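Workshop tips: teaching a two-arm robot by remote control

Clear the table before you start. Keep only what the task needs, and leave open space on both sides so each gripper can come in low without bumping anything.

Weighing tasks are good for beginners. Set the cup in the middle of the scale, press tare, and check that the display reads zero before you record.

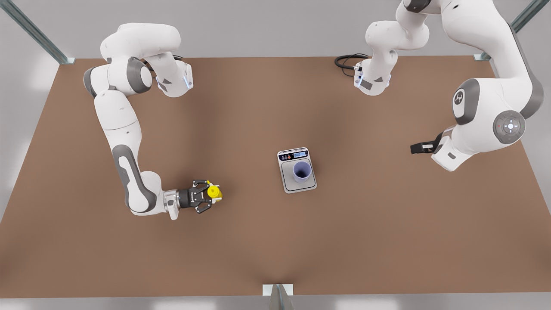 Move slower than feels natural. If you jerk the handle, the arm learns the jerk. Park the arm you aren't using with its fingers open, a little above the table.

Keep each run under 60 seconds. Throw out any run where you stopped to think for more than 2 seconds. Wojciech Sadowski at Trastier practices in the simulator first and saves the real arms for the final set.

Number your runs as you go and write down the bad ones right away.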